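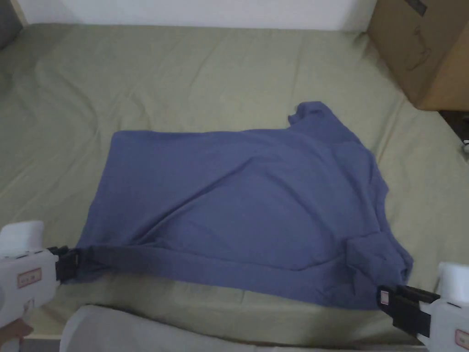 Photo: Fimeo

Fimeo revises shrinkage limits and care labels for jersey and bed linen

Fimeo, the household textile and basic clothing supplier, has revised the shrinkage limits that apply to its knitted and woven cotton goods and will print new care labels to match. The changes cover 103 product lines and take effect with the first deliveries in March. Retail prices are unchanged.

The revision applies to the Fulovness range of sheets, duvet covers and pillowcases, and to all plain jersey garments sold under the Fimeo name, including T-shirts, vests and nightwear. Towels, curtains and filled goods such as pillows and quilts are outside its scope and will be dealt with separately.

Under the new limits, no finished cotton item in the two groups may change by more than 2 per cent in length or width after the full test cycle. The previous limit was set separately for each fabric and was wider for jersey than for sheeting. It was also measured after a single wash. The new figure is taken at the end of a series of washes, with drying and resting periods in between.

Test method

Testing is carried out at the company's Dumlao site, where fabric is also cut and inspected. Samples are taken from finished goods, after sewing and pressing. Previously the samples were cut from the roll. Measuring the finished item brings in the effect of seams, hems, neckbands and elastic, all of which can behave differently from the main fabric.

Each sample is laid flat in the conditioning room for 24 hours before the first measurement. It is marked with thread at fixed points along the length and the width, and the distances between the marks are recorded. The sample is then washed with a made-up load of similar weight, dried by the method shown on its label, returned to the conditioning room and measured again. Garments are also checked for twist, where the side seam moves towards the front of the body after washing.

A line passes only if every sample in the batch is within the limit. Averages are recorded but are no longer used for the pass decision. Where one sample fails, the batch is held and a second set is drawn from different cartons. If the second set also contains a failure, the batch does not ship under its original label.

"An average can hide a good deal," said Bronwyn Te Moana, technical manager at Fimeo. "If one shirt in a carton comes up short and the next comes up long, the mean looks fine and two customers have a shirt that doesn't fit. We now look at each piece."

Twist is assessed against a limit of its own, which has been in force for some time and is not altered by the revision. It is included in the same report so that buyers receive one document for each line.
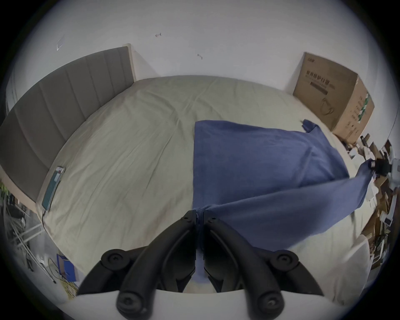
Finishing process

Fimeo has made two changes in production to meet the tighter limit. The first concerns the way knitted fabric is held during drying. Jersey is easily stretched along its length as it passes through the dryer, and a fabric that has been stretched will tend to go back to its natural length the first time it is washed at home. The feed speed has been adjusted so that the fabric enters the dryer slightly slack. This gives a heavier finished cloth for the same yarn and reduces the amount of cloth obtained from each batch.

The second change is the wider use of Flinex, a mechanical finish in which the cloth is damped and pushed together lengthways before it is pressed. Flinex was introduced on fitted sheets and will now be used on all Fulovness sheeting and on jersey in every one of the 13 standard colours. It uses water, steam and pressure. No resin or softener is added at this stage, and the composition of the fabric as stated on the label is not affected.

Goods finished in this way may feel a little firmer when first unpacked. The difference lessens with washing. Retailers who display opened stock have been advised that older and newer items should not be placed side by side under the same shelf ticket until the changeover is complete, as the difference in handle may prompt questions from customers.

Dark colours presented the most difficulty in trials. They spend longer in the dye bath, which leaves the cloth more relaxed but also more likely to take up creases. The order of two steps has been reversed for these shades, with the cloth now opened out to full width before it is damped. The mid blues and greys, which are dyed on the same equipment, have been moved to the same sequence to keep the production schedule simple.

Care labels

The new labels carry the standard wash, bleach, dry, iron and professional care symbols, in that order, followed by a short line of text. The text has been cut back. The old label for jersey contained several sentences, some of which repeated what the symbols already said.

For jersey garments, the line will read: "Wash with like colours. Reshape while damp. Dry flat or on a line."

For sheets and covers, it will read: "Wash before first use. Do not overload the machine. Iron while slightly damp if required."

The instruction to wash inside out has been kept for printed garments and dropped for plain ones. Tests on plain jersey did not show a difference in surface wear large enough to justify the extra wording. Tumble drying remains permitted for bed linen on the low setting. It is not recommended for jersey, and the crossed symbol will appear on those labels.

Labels on fitted sheets will move from the side seam to one corner, on the inside of the elastic. The corner chosen will be the same for all sizes: bottom right when the sheet is in use. The size will be printed on the same label in larger type, so that sheets can be told apart when folded. Garment labels stay at the left side seam.
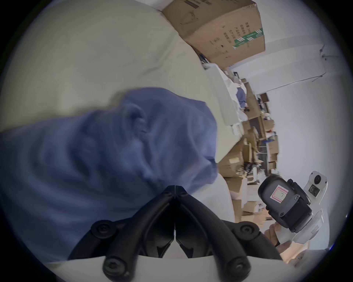 Guidance for customers

A revised care leaflet will be supplied with bed linen sets and will be available on request for all other items. It covers sorting, loading, drying, pressing and storage. The main points are as follows.

Cotton jersey is best lifted from the machine as soon as the cycle ends and shaken out once. The hem and the side seams should be pulled gently straight by hand and the neckband pressed flat with the palm. Garments hung by the shoulders while heavy with water will lengthen, so a flat surface or a line folded at the underarm is preferred.

Sheets should be washed apart from small items, which tend to collect inside the corners of fitted sheets and come out still soiled. Duvet covers should be buttoned or fastened before washing for the same reason.

Folding should be left until the cloth is fully dry. Damp cotton stored in a closed cupboard may develop a stale smell and, over a longer period, marks that cannot be removed. Jersey can be folded or rolled. Creases from folding will normally drop out in wear, and pressing on the reverse side with a warm iron will remove any that remain.

The leaflet also explains how to measure a garment at home. The item should be laid on a bed or table without being stretched, smoothed by hand from the centre outwards, and measured from the highest point of the shoulder to the hem and across the chest just below the armholes. Customers making a complaint about fit will be asked for these two figures.

"Most fit queries we receive come without a measurement, or with one taken while the garment is being worn," said Te Moana. "Two figures taken flat are enough for us to say whether the item is within the limit."

Changeover

Stock made to the earlier limits will continue to be sold with its existing label. It should be washed as that label directs. Cartons packed under the new arrangement carry a green stripe next to the batch code, and trade customers are asked to use this mark when separating deliveries in the warehouse. Product codes and barcodes do not change.

Test reports for individual lines may be requested by trade customers through their usual account contact. Each report gives the batch code, the measurements for every sample, the drying method used and the result for twist.

Notes to editors

Fimeo supplies bed linen and plain cotton clothing to independent shops and department stores. Fulovness is its bed linen range. Flinex is the company's name for its mechanical shrinkage finish.

Press enquiries should be sent to the Fimeo press office. Fabric swatches and sample labels can be provided for photography on request.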